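Give the small arm a boring job

By Sheena Rankin
Aug 6, 2024

I have spent most of the summer with the Gilten bench arm, and I want to argue for it on grounds its makers barely mention. The brochure talks about pouring drinks and stacking blocks. Fine. What won me over was cable.

Every repair café, school lab and village hall with a projector has a box of black leads knotted together at the bottom. Ours at Tadalley had over 600 in it when Donnie Farquharson tipped the lot out last November (he wanted one charger for one old camera, and he got it, eventually). Sorting leads is dull, fiddly work that people put off for years, and I can't think of a better test for a machine with two fingers.

A block is easy. It stays the shape it was when you looked at it. A lead slides, springs back, hides one end under another lead and then drags the whole heap along when you lift it. Black on black, with a loop crossing a loop, is hard enough for me with my glasses on! So when a kit at this price will even have a go at it, on an ordinary table under ordinary light, I get excited, and I don't think I should have to be cool about it.

The wrist camera is the part I'd pay for. You see what the gripper is reaching for from right behind the fingers, plugs and all, and you learn very quickly why a grasp that looked sensible from your chair was never going to work.

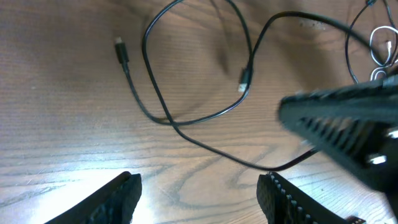 What it gets wrong

Plenty. It is slow. The software likes to pinch a lead in the middle of a loop, where there is nothing useful to hold, and I have had to teach it to look for the plug first. Glare off a varnished table confuses it more than it should. I moved a lamp three times before I gave up and drew the curtains. The manual spends nine pages on unboxing and half a page on setting the grip force, and I would swap those round tomorrow.

The price is £2000, or £600 a term if you hire it through Presell, and that is real money for a club like ours. Donnie thinks we should have bought a second soldering station and a decent kettle. He may be right about the kettle.

Still, I have watched a room of teenagers in Dunbar argue for an hour over the best way to pick up one end of a phone charger, and they were arguing about friction and stiffness and where the weight sits, without anyone having set it as a lesson. I'd hire the arm again for that hour alone – and I would leave the blocks in their bag and bring the box of leads.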